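Effect of Wrist Camera Views on Simulated Grasping in Cluttered Spaces
Student Project Report, Linska Robotics Laboratory
Submitted 09/10/2023
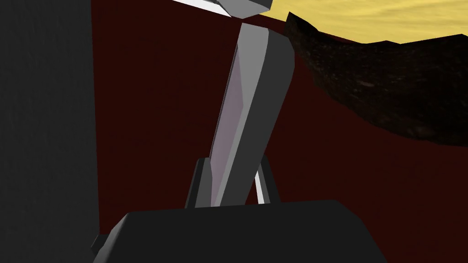 1. Summary

This report presents the results of a one-term project on robotic grasping in simulation. The project examined whether a control policy trained on rendered wrist views performs better when the surroundings of the gripper are varied during training. Two policies were trained on the same number of demonstrations and tested on the same set of trials. The policy trained with varied surroundings completed 71 of 100 test grasps, against 52 for the policy trained with fixed surroundings.

2. Background

A camera fixed close to the gripper gives a near view of the fingers and of whatever lies beyond them. In confined spaces much of that view may be taken up by the gripper itself and by nearby surfaces. Earlier coursework within the laboratory used the Bominent scene set, in which the walls and the work surface keep the same colour throughout. Policies trained on that set were found to fail when the same task was moved to a scene of a different colour, even where the position of the target was unchanged.

3. Method

All work was carried out in the Fernetti simulator with a single arm and a gripper with plain, flat-sided grey fingers. The finger model was kept simple in order to shorten rendering time. No change was made to the gripper between the two conditions.

A total of 600 demonstrations was recorded for each condition by means of a scripted planner. In the fixed condition, every demonstration used one scene. In the varied condition, the colour of the background surfaces, the distance to the nearest wall and the surface texture of the objects were drawn afresh for each demonstration. Some of the resulting views are dark, with a wall very close to the gripper and a rough-textured object partly filling the space behind the finger. These were kept in the training data.

Each policy received the wrist view and the joint positions as input and returned a target position for the gripper. Training was stopped after 40 passes over the data in both conditions. The test set was made up of scenes which neither policy had met before. A grasp was counted as complete if the object was lifted clear of its support and held until the end of the trial.

4. Results

The gain from varied training was not even across the test set. In open scenes the two policies performed at much the same level. In scenes with a wall close to the gripper the fixed policy often halted before contact, or closed the fingers too early. The varied policy made fewer errors of this kind – although it was slower to approach the object, and a small number of trials ended because the time limit was reached.

Training in the varied condition took roughly 15 hours on the laboratory machine. The fixed condition took slightly less time, the difference being due to scene loading.

5. Limitations

The results were obtained in simulation only. Contact between the finger pads and rough objects is treated in a simple manner by the simulator, and the grasps counted as complete may not hold on a physical gripper. Each policy was trained once, so the spread between training runs is unknown. Lighting was not varied on its own and its effect cannot be separated from that of colour.

6. Further Work

It is proposed that the test be repeated with several training runs for each condition. The Balogh test bench, which was not available during August, would allow a limited set of physical trials. The scene files and the planner script have been placed in the laboratory archive for use by later project groups.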